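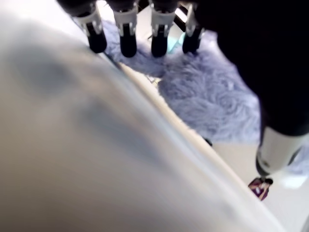

Every household with a child in it has a plush rabbit somewhere, and sooner or later the rabbit needs looking after. The ears pick up jam. The fur goes flat on whichever side gets slept on. Most people put off doing anything, afraid of ruining a toy that can't be replaced.

The work is easier than it looks. Start with a clear, pale table, where crumbs and stray fibers show up. Lay the toy on its back with the ears pulled out straight, and go over it before any water comes near it. 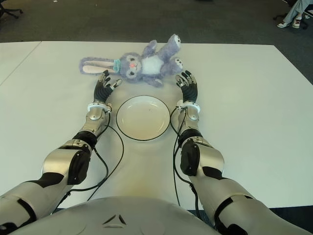
JUNTHORPE, December – The lavender bunny is a good one to learn on, with its long ears, pink lining and white belly patch. The patch is where dirt shows first. Dab it with a damp cloth and a drop of dish soap, then brush the pile with a soft toothbrush while it dries. A ribbon at the neck may bleed color, so test one end on a paper towel.

Krishnan, the toy repair counter in Junthorpe, took in 261 soft toys last year, and rabbits led the list. Most needed only cleaning and a few stitches. The counter charges by the job and has a toy back in 7 days. Its sister shop in Plallbridge sells thread and stuffing for people who would like to try it at home.

Ears give the most trouble. They get carried by, chewed and shut in car doors, and the seam at the base goes before anything else. Two rows of small stitches will hold it – one row tends to pull out again. Match the thread to the outer fabric and keep the knots on the inside.

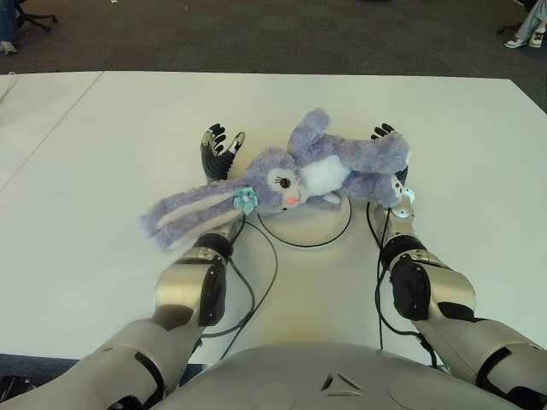
Can a plush bunny with sewn-on trim go in the washing machine?
Only if the care tag allows it, and then in a zipped pillowcase on a cold, gentle cycle. Fabric flowers and bows are better cleaned by hand.

Drying takes patience. Squeeze the toy in a towel, reshape the head and leave it flat in moving air, turning it morning and night. Keep it off the radiator, which can leave fur stiff. In Curkdale, where the winters are damp, the repair class tells people to allow an extra night before the toy goes back to bed.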